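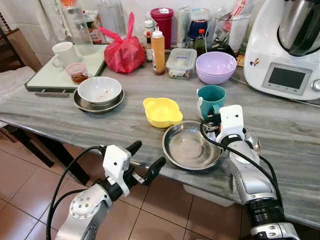

Jurville Home Help, operations meeting
June, back office, started 4:10 pm (late, printer)

In the room: Mirjam Gruber (chair), Wulan Wuisan (notes), the two shift leads, Pillai from scheduling for the first half. Apologies from the laundry side.

1. Last minutes
Passed. One fix: the Mutex quote was for lease, not purchase. Wulan to correct.

2. Chores by machine, where are we
Main item, took most of the hour. Background for people who missed May: clients keep asking if we will "get robots" and whether the rate goes down. Mirjam wants one answer we can all give on the phone.

Mirjam went through her list. Three columns: machine can do it now, can do it with a person standing there, can't.

Now: vacuuming flat floors, mopping if the chairs are up. Dishwasher once loaded. Same as last year really.

With a person there: picking up a mug, moving it, putting it down. Bowls if they aren't stacked. Wiping a bare counter.

Can't, or not for money: clearing a kitchen after somebody has cooked in it. Long talk on this one. Everyone agreed it's the job clients mean when they ask.

Wulan's point: kitchens we go into are never laid out. Sauce bottles along the back, bags knotted shut, a cutting board with things standing on it, food processor taking up the end of the counter. Half of it stays out and half gets washed and the half changes by household. Our people learn that in a visit or two. Who teaches the machine? Client? Us? Not settled.

Shift lead (mornings) said a mug by the handle is the easy part. Stacked plastic bowls are hard even by hand when they stick. Thin steel plates lying flat on stone, you need a fingernail. Asked what two rubber-tipped fingers do with that. Mirjam: slide it to the edge and grip it there, supposedly. Evenings lead not convinced, says that's how you lose plates.

Pillai asked about time. Our own figure for a kitchen reset is 20 minutes, that's the number on the rate card. Nothing in the Mutex papers gives a time for a whole kitchen, only for single picks. Mirjam to ask them straight out. If they won't say, that tells us something. 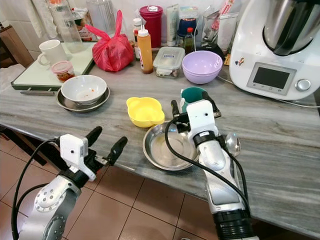 Food left in bowls came up next. A few crumbs, scrape and wash. Half a container with the lid on, fridge or bin? Staff ask, or smell it. Nobody at Mutex has answered this one either, it was in the email.

Also reach. Arms coming in from the front are fine for things near the front edge. Going over a row of bottles to get at something by the wall, different matter. Evenings lead wanted it noted that she knocks things over herself doing that and she has elbows and a wrist.

Also cords. Appliance cord across the counter, arm's own cables. Insurance will ask. Wulan to call them before the next meeting and not after like with the steam cleaner.

Agreed wording for the phone: "Floors, yes, some of it. Kitchens are still done by our staff. Rates are not changing this year because of machines." Mirjam will tidy it up. Keep it short please, last one ran to a page.

3. Amix trial
Amix offered their floor unit for 2 weeks, no charge, we pay delivery. They want to film. Discussion about filming in clients' homes. No, unless the client signs, and not with anyone at home who hasn't. Could use the training flat insted. Mirjam in favor, it has the awkward doorstep between hall and kitchen and that's the thing to test.

Wulan asked if the trial ties us to anything. Mirjam read the letter again out loud, doesn't look like it. Will get it in writing.

Decided: say yes to Amix, training flat only. Start date up to Pillai.

4. Money
We billed 262 kitchen visits last month. Pillai's count, from the schedule. Mutex lease is 594 a month before service and before whoever has to stand next to it. Shift leads asked why we would pay for a machine and a person both. Fair. Mirjam says not for doing the work, but for finding out early, and one kitchen in the training flat might be worth a month. Wulan against for now, would rather put it toward the second van. Left open. Back on the agenda when Mutex has answered on time per kitchen and on breakages.

(Pillai left here, 4:50.)

5. Staff
Morning crew heard a version of this already and it was the wrong version. Mirjam to talk to both shifts in person, no memo. No hours are being cut over this. Shift leads asked to have that in the minutes so it's in the minutes.

One of the evening people is keen to try teaching the arms if it ever comes, used to do stock handling in a warehouse. Wulan has the name.

6. Anything else
Dish soap order went to the old adress again.
Key box code changed, ask Mirjam, not in email.
Training flat needs a new sink stopper before anyone tests anything in there.

Actions
Mirjam: Mutex, time for a full kitchen, breakages, leftover food question again
Mirjam: phone wording out to everyone
Mirjam: talk to both shifts
Mirjam: Amix letter, nothing binding, in writing
Wulan: insurance, cables and damage
Wulan: fix last minutes, soap address
Pillai: dates for the Amix unit
Evenings lead: sink stopper

Closed 5:15. Next one same time in July, Wulan brings the van figures.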